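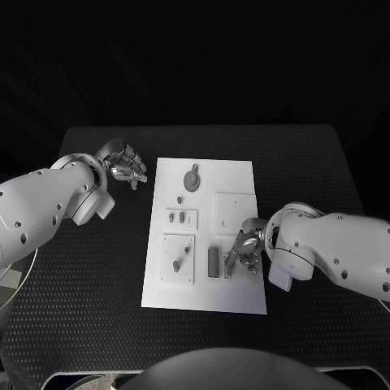

Bernadette Corrigan wrote to me after my last post that I had mixed up two separate questions: whether people support the right to seek asylum, and whether they want a reception center at the end of their street. She is right, and I have been going back over my notes with that in mind.

The notes come from a small survey I helped with in Univholm. We had 406 completed forms. I threw out the ones where the consent box was blank or the second page was missing, which left 373. It was a paper survey, handed out at the library and two grocery stores, so I make no claim that it stands for the whole town.

The first question asked whether a person fleeing persecution should be able to apply for protection here. Most people said yes. The second asked whether the town should host a center with 300 beds. Support dropped a lot, and the drop was biggest among people who had lived in Univholm the longest. In my last post I called this a fall in support for asylum. I should have called it a fall in support for the center.

It matters because of how the local campaign groups use these numbers. Filali, the legal aid group, has been telling the council that residents back refugee rights. The people against the center have been telling the same council that residents don't. Both can point to our survey and quote it correctly.

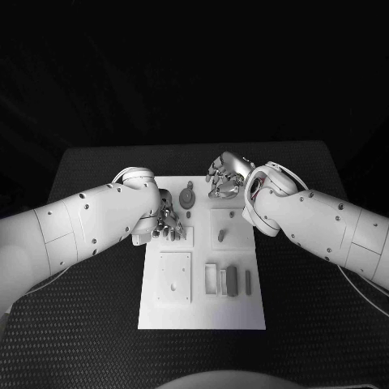 *Two arms over the white board, black table.*

The comments people wrote in the margins helped me more than the check boxes did. A lot of them were about the bus line, the clinic and the school on Mandamau Road. Several people who said no to the center wrote that they would say yes to families living in ordinary apartments. We never asked about that. It was a bad gap in the form and I was one of the people who approved it.

There was also the wording. Half the forms said "asylum seekers" and half said "people asking for protection from persecution." The second version got warmer answers on the first question and made almost no difference on the one about the center. My guess is that once a question names a building and a number of beds, people stop reading the label and think about the building.

Bernadette also asked if I thought human rights groups should quit using polls. I don't. I would like them to print the full question next to the result every time, and to say who was asked. Filali does this in its longer reports but leaves it off the flyers.

We are planning a second round in December. Jikitz has offered to print the forms at cost. The new version will have separate questions on the right to apply, on the center, and on housing spread around town. I also want a line asking how long people have lived at their current address, since "in Univholm" turned out to mean different things to people who live out past the town limits.

If you filled out the first form and want to see the blank draft of the new one, send me an email. I need comments before we go to print.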